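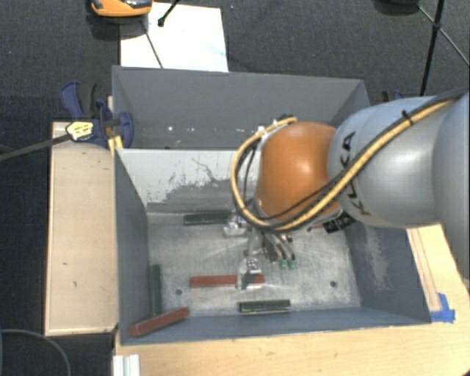
Fig. 1. Two-section metal bin, front section in use, red and dark green bars.

Materials Handling and Storage, Unit 4: Bins, Bar Stock and Small Parts
Lecture notes, Annan Technical College
Instructor: Marleny Huaranga

Okay, welcome back everyone. These are my own notes from the November session, typed up and cleaned up a little (Yiran Cheng asked for them in a bigger font, so you're welcome, Yiran). If you were in the room you'll recognize most of it. If you weren't, read the whole thing before lab, and bring it with you!

4.1 What I mean by a bin

When I say bin in this unit I mean an open container with rigid walls that stays put while the parts come and go. A tote gets carried. A tray is shallow and usually has pockets. I know your workplaces mix these words up freely, and mine did too when I worked in the stockroom at Zollance, where absolutely everything was "the tub." In your write-ups please stick to the three words as I use them. I will circle "tub."

Metal or plastic? You'll argue about this for the rest of your careers. Metal takes abuse, it holds its shape under a heavy load, and you can drill it or weld a divider into it. It's also loud, it's heavy, and it can mark your parts. Plastic is kinder to painted or polished surfaces but it bows when you overload it, and it gets brittle if you leave it by a sunny window for years. For plain bar pieces I'd pick metal nearly every time.

4.2 Reading the wear

This is my favorite part of the unit, so bear with me. Go back to Fig. 1 and look at the dividing wall, the side toward the bars. It's scratched every which way, with worn patches where darker grey shows through the pale surface. The floor of the front section has scratches and streaks all over it too, and there's a scuffed strip on the right inner wall.

Now, a single photo can't tell you how any one scratch got there, so don't write me a detective novel. What you can do is make a wear map. Sketch the bin from above, shade the worn areas, and then go stand by the real bin in your own shop and watch where people's hands and parts go. Isauro Zamudio did this with a bin at his job and found that all the damage was on the wall nearest the aisle. They turned the bin a quarter turn. Easy fix, cost nothing, and he got full marks!

Things I want on your wear map:
Location of each worn area, by wall or floor
Direction of the marks, if they have one
Anything showing through from underneath
Holes, dents, sharp edges
Your initials and the bin number

4.3 Holes in the floor

Fig. 1 has two round holes in the floor of the front section, one toward the left and one toward the right. Somebody always asks what holes are for, and my answer is always "go find out." They can be for drainage, for bolting the bin down, or left over from an earlier job. If you're storing bar pieces, a hole hardly matters. If you're storing washers, you need to measure it before you pour anything in. Ohemaa Opoku told us about the afternoon she spent under a bench picking up set screws, and I think that made the point better than my slide did.

4.4 Dividers

A divider is the cheapest upgrade you can make. It keeps two kinds of stock apart, and it keeps short pieces from sliding the full depth of the bin where you can't reach them comfortably. The drawbacks are that you lose some room, and you get corners where dirt collects. Sweep the corners. I mean it.

Leaving one section free is fine, by the way! Students tend to think a half-used bin is wasted space. You need somewhere to put the pieces you're sorting out, and an open section next to the full one is the handiest place there is.

4.5 Color

The bars in Fig. 1 come in red and dark green and they're sharing a section. Is that okay? Depends completely on what color means in your shop. If it's only paint, mix away. If it tells you the length or the grade or the customer, you want a written key on the bin and you want it the same on every bin in the building.

Two cautions here. Red and dark green are a tough pair for anyone with red-green color blindness, so back the color up with a stamped number or a notch. And in poor light dark green slides toward black, so check your bins at the darkest hour of the shift, not at noon.

4.6 Practice work for lab

Part A. Make a wear map of one bin at work or in our lab. One page.

Part B. The Sivmont order. You have 94 bars to store and each section of your bin safely takes 15. Work out how many sections you need and how many bars end up in the last one. Show your steps. (Hawi Mamo, I know you can do it in your head. Show them anyway.)

Part C. Write a color key for a shop with four kinds of stock, including the backup marking. Keep it under 50 words so it fits on a label.

Hand everything in at the start of lab, on paper. Sample labels are in the Flornmont binder on the shelf by the door. Please put the binder back when you're done with it.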